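**Rorkville robot club takes on old desktops**

The Rorkville High robotics club has spent this term teaching its arm, Sala, to take apart discarded computers. Students meet Wednesday afternoons and have logged 274 practice runs. The current job is the hard drive, held in a blue carrier under the power supply. The club enters the Hilura student contest in June.

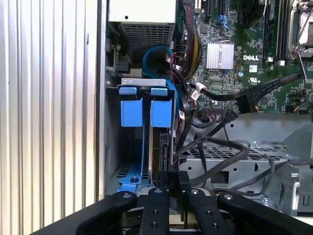 One parent wrote in to ask whether the club would take laptops next, as she has three in a closet.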